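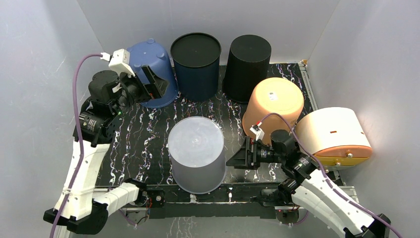 On a passé le planificateur bimanuel de Plivari en version 6 hier soir. Je note ici ce qui change, pour ceux qui utilisent encore la branche de May... pardon, de mai.

Avant, chaque bras planifiait seul et un arbitre bloquait le second dès que les volumes se croisaient. Sûr, mais lent. Maintenant les deux trajectoires sortent d'un seul problème d'optimisation, sur 5 secondes d'horizon.

Côté perception : les bacs retournés restent pénibles. Un dessus rond et lisse donne peu de points d'accroche, et le bleu marine et le noir sur un plateau noir veiné, la segmentation les fusionne volontiers. L'orange clair et le gris ne posent pas de problème.

Bianca Filip a réécrit l'ajustement de cylindre tronqué. On estime d'abord le disque du dessus, ensuite la pente du flanc. Le bord évasé au contact de la table sert de contrôle.

Les deux caméras de poignet sont recalées l'une sur l'autre au démarrage. 162 poses de calibration, enregistrées dans un fichier que vous pouvez relire avec l'outil Flastix. Pensez à supprimer l'ancien cache.

Point à surveiller : les câbles. Ils ne sont pas dans le modèle de collision. On impose une limite sur la rotation du poignet et un coût quand le câble passerait devant la pince. C'est grossier, ça suffit pour l'instant.

Budget de calcul par replanification : 900 ms. Au-delà, les bras gardent la dernière trajectoire valide, puis s'arrêtent. Ruairí Mulcahy voudrait descendre plus bas, moi je préfère d'abord des journaux propres.

Reste ouvert : l'objet couché sur le côté. L'ajustement suppose un axe vertical et renvoie n'importe quoi dès que ça penche. Lungile Naidoo a un correctif en relecture.

Les notes de version sont dans le dépôt, dossier docs. Si vous avez un plan qui échoue, joignez le journal complet au ticket, la dernière ligne seule ne me sert à rien.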